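Re: [cell-planning] numbers for the second teardown station

Hi all,

Thanks Craig, and sorry for the slow reply, October got away from me. Answers below, and then a few things I'd like us to settle before Catriona has to put the request in.

Craig Baird wrote:

> I have 1,405 for the second bench in last year's sheet, and I can't tell
> if that was just the table or the table plus fixtures. Also, do we really
> need a second arm, or could we get by with more fixtures and keep the one
> we've got busier? Frade will hold their quote until the end of the month.
>
> Craig

So, the 1,405 was table only! Slatted aluminum top, legs, leveling feet, delivery. Fixtures were on a separate line that I think got lost when Angus moved everything into the new sheet (Angus, shout if I'm wrong). I'd add 300 for fixture material and call it good, as long as we keep printing our own. If we have Kutirwood machine them it's a whole different conversation and I'd want a fresh quote.

On the arm: I went back and forth on this all week. What eats the time on desktop towers is the fiddly stuff inside the case. Getting the side panel off is easy. Then you've got a drive in its caddy to lift up out of the cage, with a fat bundle of power cables spread over the drive area right next to it, and every case maker puts the latch somewhere else. More fixtures won't speed any of that up. They'd help with swapping cases in and out, sure, but that's the small part of the cycle.

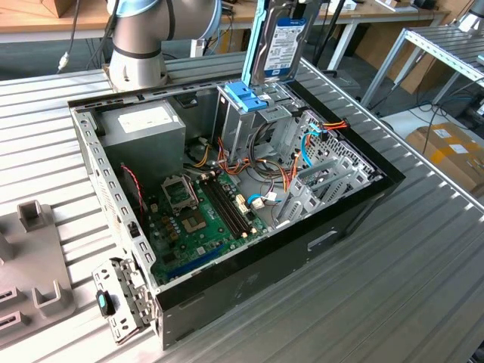
*Annag Jardine, Drirnia bench team*

My vote is one more arm, same model as the one we have, so we can share spare parts and Fergus doesn't have to learn a second controller. I know the Grallel arm is cheaper on paper. But by the time you add the mounting plate and the extra training days I don't see much of a saving, and I really don't want two sets of spares in that cabinet (have you seen that cabinet?).

A few other odds and ends:

- Cable routing under the benches needs its own line. Last time we paid for it out of consumables and it was a mess.
- Fergus wants 46 more case trays. I'd go for it, they're cheap and we're always short.
- Shelving can wait until spring as far as I'm concerned.
- Please let's not forget gripper fingers. We went through a lot of them on drive caddies.

Angus, could you check whether the 67 towers still waiting in the back are all the same case style? If they're mixed I'd like to plan for two fixture layouts, and that changes what I order.

Catriona, when do you need final numbers? I can have the fixture list cleaned up by noon tomorrow if that helps.

Annag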